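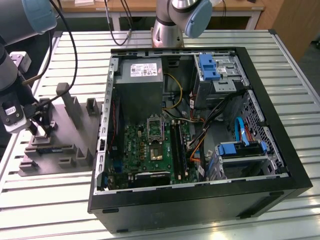

Desktop tower on its side with the panel off, power supply at the upper left, memory module standing in the holder beside the case.

Jernell Desktop Parts Collection

README, last touched in June

Welcome, and thank you for downloading this. Jernell is a collection of pictures and written notes about the insides of ordinary desktop computers, the kind that used to sit under office desks and now mostly sit in storage rooms. We put it together because we kept needing good pictures of plain, unglamorous machines for our repair classes, and everything we found was either a glossy product shot or so blurry that you couldn't tell a memory slot from a drive cable. If you teach people to open a computer without fear, or if you're sorting a pile of old towers and want to know what you're looking at, we hope you'll find something useful in it.

What is in the folder

There are 2,000 pictures in all, split into two parts. The first part, "cases", has 1,000 pictures of open towers. The second part, "parts", has the other 1,000, mostly memory modules, drives, cables and cards outside a case. A little over a third of the whole set – 700 pictures – also comes with a longer written note by one of us, and those are the ones I would start with if you're new to all this.

Each picture has a short caption, a list of the parts that can be seen, and a line on the state of the case (panel on, panel off, drives in, drives out). Captions are plain text, one per file, with the same name as the picture they belong to.

How we name things

We had long and sometimes heated talks about words, mostly between Pieter Lambrechts, who likes the proper term for everything, and Lotte Visser, who has taught beginners for years and likes the word that a beginner would say. Lotte won most of them. So you'll find "memory" and "memory module" in the captions, with "RAM" in the parts list so that a search will still find it. The same goes for "power supply" (PSU in the list) and "main board" (motherboard in the list). A drive cage is always a cage, whether it holds a hard drive or an optical drive, and the parts list tells you which.

Colors get written down whenever they help. Many makers use one bright color for the bits your fingers are meant to pull or push, and the tower at the top of this page is a nice case of that. There's a blue latch up at the optical drive cage and a blue handle on the caddy in the hard drive bay, and once a student has spotted one they tend to go looking for the rest. I'd only warn you that a blue plug or connector isn't always a handle! We had to go back and fix some early captions over exactly that.

Cables are named by what they do if we're sure, and by color if we aren't. In that same tower we call the light blue one a SATA cable, and the yellow and black bundle that loops down from the power supply is listed as a power bundle. The lone orange wire is listed as "orange wire" and nothing more. Please don't send us guesses – we have plenty of our own.

Empty sockets and slots

This comes up often enough to get its own section. A fair number of the boards have no processor in them, and we list the socket as "empty, bracket up" or "empty, bracket down". The one at the top is a bracket up. If you use the pictures in class, this is a very good moment to talk about keeping fingers and sleeves out of the socket, and Karlijn Dierckx has written a page on it that you'll find in the notes folder under her name.

Memory slots are listed as "seen" or "not seen", and modules are listed apart from the slots, even when one is sitting in the other. It makes the lists longer, but it saves a lot of confusion when a module is lying beside the case.

Folders and versions

The folders are called Nerka, Prurkeck and Martens, after the three storage shelves the towers came from. The names mean nothing beyond that, and we've kept them because the paper labels on the shelves still say so and it helps us find a machine again. Nerka has the most open towers, Martens is nearly all loose parts, and Prurkeck is a bit of everything.

We're now on version 7. The changes since the last one are small: spelling in the captions, a better split between cards and heatsinks (where we can't tell which it is, the list now says "card or heatsink"), and some duplicate notes taken out.

Known gaps

Laptops aren't covered at all. Labels on power supplies are often too small to read, so please don't use the set to look up ratings. Screws are hardly ever listed, which Pieter still regrets.

Use and thanks

You're free to print the pictures, put them in handouts and crop them as you like. A mention of Jernell is enough, and we do love to see what people make with it.

Yufang Feng wrote most of the captions and checked nearly all of the rest. Panagiotis Karamanlidis keeps the files in order and reads the mail, usually on Saturday morning with a large pot of coffee, so give him a few days. If you're reporting a mistake, please include the folder name, the file name and the line you think is wrong.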